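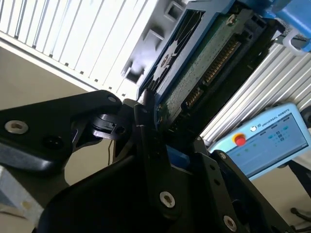
The budget for robots is nearly always written in the wrong order. I work in Arruda, a small shop which takes used hard drives out of their trays, and every March I must defend the equipment plan, so I say this from some experience.

First the management chooses the arm. The arm has a catalogue and a nice price, and it is easy to put in one line. The gripper comes second, and the fingers, the trays, the cables and the spare screws come last, under "other." In our first plan, "other" was 2 per cent of the total. By winter it was eaten.

My colleague Pichit Chuensuk keeps a list of every part we replaced. Most of them cost less than 200 dollars. None was in the plan, and for each one the cell stood still while we waited for a signature.

I would propose the opposite order. Put the drive and its tray on the table, ask what must touch them, and price this honestly. Add 16 hours of training for each operator. Only then look at the arm. Perhaps the cheaper model is enough, and the labour of Friday afternoons, when we now fix fingers, can go to other work.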